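Tabletop safety sessions at Pillholm: could you spare us a morning?

We're writing a plain-language code of good practice for people who share a table with two-handed robots, and we'd dearly love some fresh eyes on it before it goes out in January. You needn't know a thing about robots (really!), only be over 18 and happy to say when a rule makes no sense to you. Sessions start at 9.30, with tea, and we pay 92 euros plus your bus fare. Do write to Ülle Lill at the Pillholm front desk, and mention any access needs so we can plan properly.
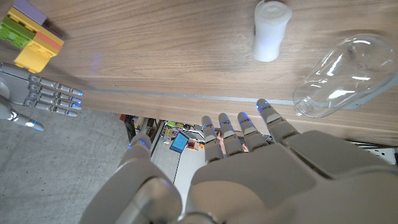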